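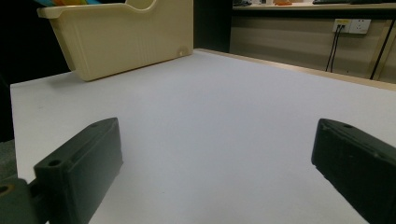
Imelda Cruzado
Thread starter, 236 posts

April 7, 2024

The white table is finally clear, apart from one cream bin in the far corner. Everything that used to live on the tabletop lives in the bin now. My sister says this is moving the mess six inches to the left and giving it walls. I say it's storage.

Question for the group: does the bin stay on the table, or does it go on a shelf? The table is the big Ritlow with the thin strip of light wood along the far side. I've had it since December and this is the most of it I've ever seen.

lumbao_lou
Shelf. A bin on a table is a seed. Come back in a month and there will be a second bin, and then a tray for the things that don't fit in the bins.

Stusstead
Disagree with Lou, as is tradition. If it goes on a shelf you'll take out one blue thing, be too lazy to put it back, and there goes your tabletop. Keep it where your arm can reach. Mine has been on the desk for 20 months and has had no children.

lumbao_lou
You posted a photo of your desk in the winter thread. I counted four bins.

Stusstead
Those are trays.

hustonhal
Can we talk about the bin itself? Curved cutout along the rim, ribs down the side, sloping front. I like a sloping front. You can see the tips of what's in there without digging. But if things are already poking out over the rim, it's full. Buy nothing.

Imelda Cruzado
It is not full. It is generously filled.

hustonhal
Ma'am.

page_turner_104
My eye went straight to the outlet. Two black cables plugged in, both hanging down toward the floor. Couple of hook and loop ties and that wall would look a lot calmer. Cost me less than lunch.

Stusstead
Cables are supposed to hang. It's gravity. Leave the woman alone.

page_turner_104
I have tied up every cable in a house in Huston and I sleep very well, thanks.

Imelda Cruzado
OK, ties are on the list. The bin stays on the table for now, on probation. Lou, if a second one shows up you can have the first word, the last word and the bin.

lumbao_lou
I don't want the bin. I have almost 205 of them in the garage.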